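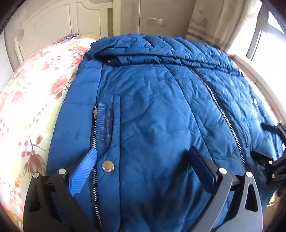 Version 2, page 1

Birik Bedroom Clothing Set

README

Birik is a collection of short recordings of clothes being handled on beds: laid out, smoothed, zipped, folded and put away. It covers the ordinary work of dealing with a coat or a sweater in a bedroom. The set was put together by Gunnel Aasen and Joar Vik. This file covers the outerwear part. Shirts, pants and bedding have their own README files in the same download.

Contents

The outerwear part has 1,197 recordings of 42 garments in 10 bedrooms. Down and padded jackets make up 398 of the recordings. The rest are rain jackets, fleece, wool coats and vests.

Each recording covers one activity with one garment. If a person folded a jacket and then put it in a drawer, that is two recordings with the same garment number.

Activities

lay_out: the garment is placed on the bed and spread.
smooth: wrinkles are pulled or pressed out of the fabric.
close: zippers, snaps or buttons are fastened.
fold: the garment is folded to a size that fits a shelf or drawer.
roll: used for down and fleece only.
hang: the garment goes on a hanger. The closet rod is not always in view.
stow: the garment goes into a drawer, bag or box.

Garments

Every garment has a line in garments.csv with these fields: number, type, main color, filling, closures, hood (yes or no), size, notes.

Closures are listed in full, and a single jacket can have several. A blue quilted down jacket with a hood, for example, is entered with zippers and snaps. Its long zipper has silver teeth on dark navy tape, and there is a zippered pocket with dark navy trim. Color is taken from the outer shell. Trim goes in the notes field. Teal-blue shells are filed under blue, and there is no separate teal value.

We left brand names out of the table. Care labels were not transcribed.

Bedrooms

The bedrooms are in lived-in homes and were used as they were. Bedding stayed on the beds. Some of it is plain and some is patterned, including a bedspread with pink and red blossoms on pale cream, in a room with a white carved headboard and a beige wall. Rooms are listed by number in rooms.csv with bed size, bedding pattern, wall color and type of light.

Family photos and mail were put away before recording. Addresses are not included.

How garments were laid out

Unless the activity is lay_out, the garment starts on the bed. People were asked to put it down the way they normally would. Hoods were not straightened, so many are bunched at the collar, and sleeves may be underneath the body. Zippers may be open, closed or partway.

Known problems

Down jackets do not hold a fold well. In the fold recordings the last frame is the end of the person's work, and the jacket may open up afterward.

The words "vest" and "gilet" were both used in version 1. All entries now say vest.

Garments with a removable hood are marked "yes" in the hood field even when the hood was off. The notes field says so in most cases. We are still checking the wool coats.

Two rooms have nearly identical white bedding. Use the room number and do not rely on the bedding pattern to tell them apart.

Changes

August 18, 2022: version 2. Closures field added, room table corrected, duplicate fleece recordings removed.
Version 1 was released the November before.

Contact

Send corrections to Joar Vik. Please include the garment number and the room number.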